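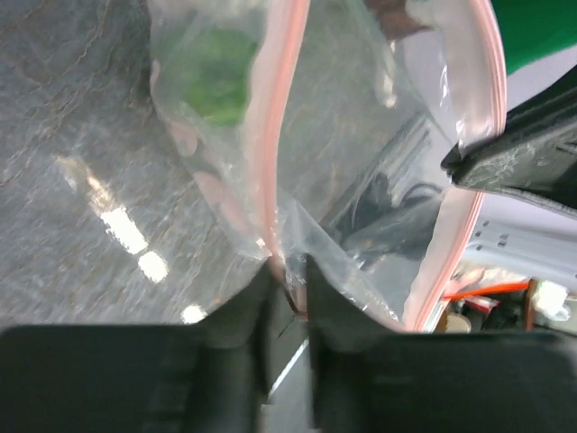
Vegetables in the Fridge: Small Changes at Fairweather House

Since October we keep the vegetables in our shared kitchen in clear zip bags. Before this, many things were forgotten at the back of the drawer and had to be thrown away. With a transparent bag you see at once what you have, and you do not buy a second cabbage by mistake.

We ordered a box of 249 bags, which should be enough until spring. Please put one large pepper in each bag, or two small ones, and do not wash them first.

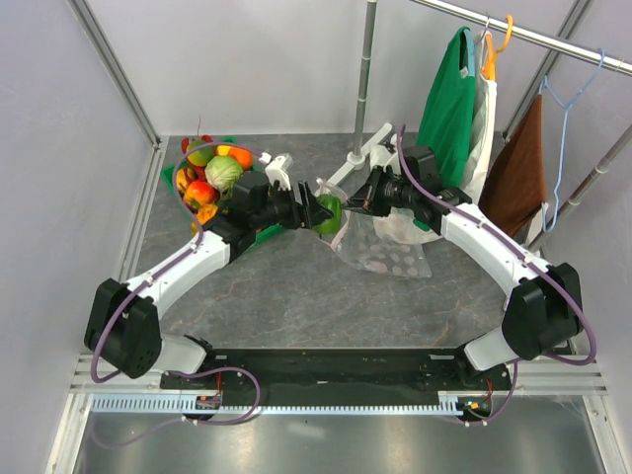

It is easier when one person holds the bag open and the other puts the vegetable inside. Press the air out gently before you close the zip. Mangoes which are still hard should stay in the basket on the table, and they go to the fridge only when they are soft.

Used bags can be washed with warm water and dried upside down on the rack. If you find a bag with a hole, please put it in the bin in the Pernbridge kitchen, next to the sink.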